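How to put a picture into a frame so that it stays put

I have been framing bits and pieces at home since the January my aunt gave me a box of old prints, and I made every mistake going before Karim El Sherbiny, who ran the evening class at Dadbridge, took pity on me. What follows is more or less his method, with a few habits of my own that have crept in over the years.

You will need your frame, a soft cloth, a sheet of backing board, some acid-free mounting tape and a mount cut to suit. I buy my board from Mindonero in packs of 12, which sounds a lot, but it keeps for ages if you store it flat (mine lives under the spare bed).

Start by clearing more table than you think you want. Lay the frame face down, bend back whatever holds the old panel in, and lift the lot out in order – backing first, then picture, then glass or plastic if there is any. Stack it in that same order and you won't be scratching your head later on.

Clean the glass on both sides and hold it up to a window, tilting it about. Smears you can't see on the table have a way of showing up the moment the thing is on the wall. Let it dry completely.

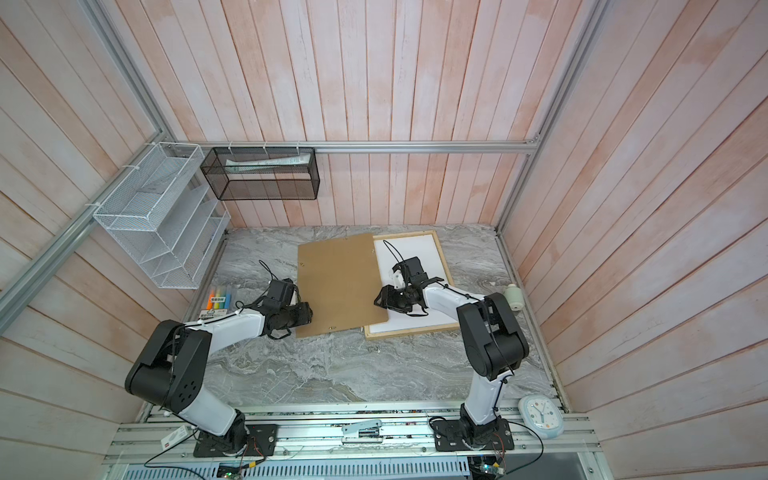 A backing panel with small metal clips along its edges, and a white board in a light wooden frame.

Now for the picture. Hinge it to the mount along the top edge only, with two short tabs of tape, and leave the other three sides free. Paper swells and shrinks with the weather, and if you tape it all the way round it will ripple. I did this to a rather nice map of Eshun and have regretted it ever since!

Put the glass in, then the mount and picture together, then the backing. Before you fasten anything, turn the whole sandwich over and look for fluff. There will be fluff. Take it out, wipe, and look again.

If your panel has clips, ease them round gently with a thumb. With the bendy metal tabs, press them down with the flat of a butter knife, working from opposite sides so that the pressure is even. Run brown paper tape over the join if the picture is going anywhere dusty.

Last of all, fix your rings a third of the way down each side and tie the cord with a little slack in it. For anything heavier than a small print, use two hooks on the wall – it hangs straighter that way and doesn't wander when somebody slams the door.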